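Hand detector loses left hand over black bin liner
Perception / Egocentric
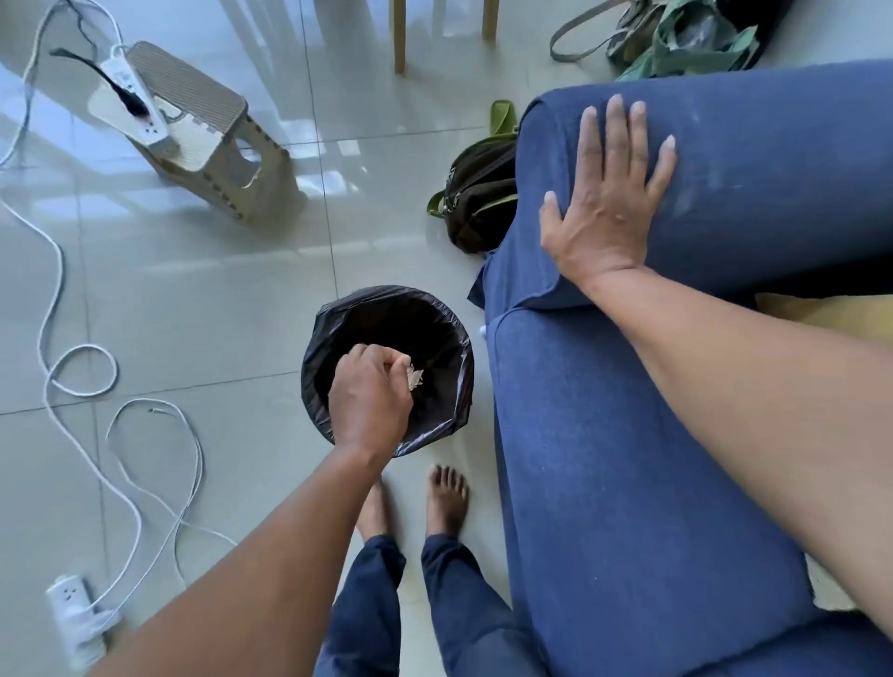 vmichiels
Our two-hand tracker (Beren backbone, depth head off) drops the left hand in the bin-disposal clips. Confidence falls below threshold when the fingers come near the opening and recovers when they leave. The right hand, flat on the blue sofa arm, tracks fine. The left is over glossy black plastic with bright wrinkles, holding a small crumpled piece of paper or tissue. Across 200 clips the dropout lasts 20 frames at the median. Config is stock otherwise. Is this exposure or training data?

rakdale_dev
Exposure. Those tiles throw a lot of daylight back and your metering is global. Clamp the highlights before the resize and rerun.

akpodo
Disagree. If it were exposure, the right hand would suffer too. I'd look at the crop. The box regressor probably takes the liner rim as part of the hand and the keypoint head gets a bad patch. Dump the boxes.

rakdale_dev
The sofa is matte and dark, so that hand is an easy case. It doesn't rule anything out.

vmichiels
Dumped boxes for 346 frames. They grow downward over the rim before confidence drops. Clamping changed the median by 4 frames.

akpodo
So mostly crop. Try propagating the box from the forearm, which stays visible, and cap its growth per frame.

rakdale_dev
4 frames is still worth keeping. I'd leave the clamp in.

vmichiels
Will run both and post numbers. The forearm prior needs a patch to the Kuipers loader first.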